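From: Gholamreza Abbasi
To: home-arms list
Subject: Re: Re: Placement failures – root cause found?

The Rekard support desk wrote:

> We have gone over the logs from your December runs and consider the
> root cause found. The drops and missed placements come from wrist
> calibration drift. Please apply the new Findier release, which
> recalibrates both wrists every 300 cycles, and close the ticket. No
> change to the work area or the stop settings is needed.

I'm not closing it yet. I applied the release on our unit and on the one at Khunthong, and I don't think drift explains what we have. I asked for the raw wrist logs two messages ago and got a summary with one graph in it. The graph starts at cycle 1000. Our first bad placement was at cycle 18.

Floor task and shoe rack task, both in the same room:
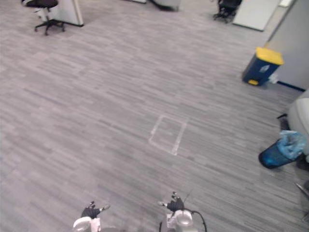
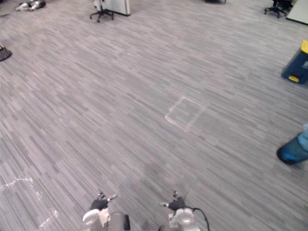
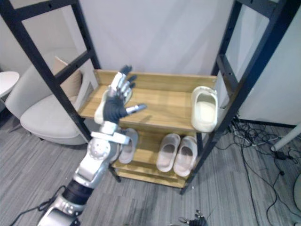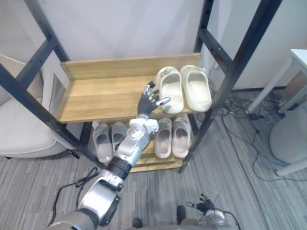

My real complaint is the contact stop. It is supposed to halt the arm when the hand meets more resistance than the task allows, and on our unit it has failed to trip when a finger got caught on something soft. The arm kept pulling until I hit the button. Drift can make a hand arrive in the wrong spot, fine, but it can't excuse the stop for sleeping through what came next. Look at the thumb in the last picture, up against the inner rim of the sandal. That is an ordinary position for this job, and it's where I want the stop to be awake. If the hand moves off from there with the thumb still hooked, the sandal comes along, or the one next to it gets shoved into the upright.

The Dundura people told me to lower the threshold. I did, and got false halts on free moves with nothing near the hand. Put it back up and the real catches go through again. To me that smells like a filter problem – the signal gets smoothed so hard that a slow, soft pull looks the same as the weight of the arm. I can't prove it without the raw logs.

Also, "no change to the work area" is easy to say from a desk. In our room there are cables lying on the floor to the right of the rack, and I would not bet on the present stop noticing a snag there either. I'm moving them whatever the ticket says.

So, before anyone else marks this solved:

- Did your stop trip on a soft catch after the update? Hard contact doesn't count, ours handles that.
- Has anyone been sent unfiltered wrist data from before cycle 1000?
- Is anyone past 2000 cycles on the new release with the old threshold?

Until I hear something better we run at half speed with a hand on the button.

Gholamreza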